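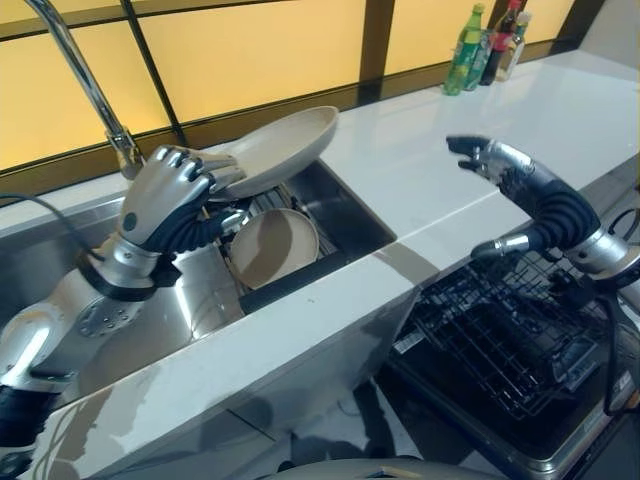

1/ House rules for robots at the sink

I love this topic, so bear with me! We run two arms in the Drornis test kitchen, and our written rules now fit on one page. Rule one: one hand holds the pan, the other stays open and clear of it.

2/ Check the fingertips before every session. All of them, both hands. Grease hides in the joints, and a slick tip is how you lose a dish.
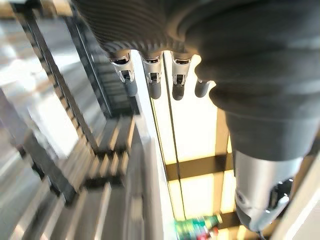

Log what you find too, even when it's "fine." We went through 2,000 log lines in March and the boring ones taught us the most – I mean it!

3/ Speed limits. 70 percent in open space, 35 percent anywhere near a rack. Write both numbers on the wall.

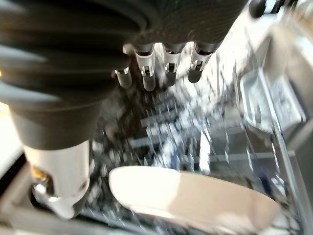
Virstead replied that they use a single slow limit everywhere and find it easier to train people on.

4/ Fair point, and I'd happily start a new team that way. Last one for tonight: people stay 2 steps back until the arms are parked.

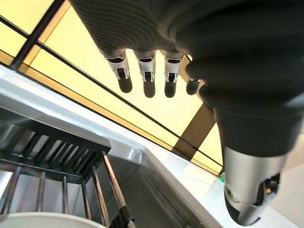

Parked means power off at the switch, and whoever flipped it says so out loud. Full page goes up in April – steal it, mark it up, send it back!

Comments

moroz: Do you redo the fingertip check after a glove swap?

plarnico: Saving this. Our page is nine pages.

Search posts Go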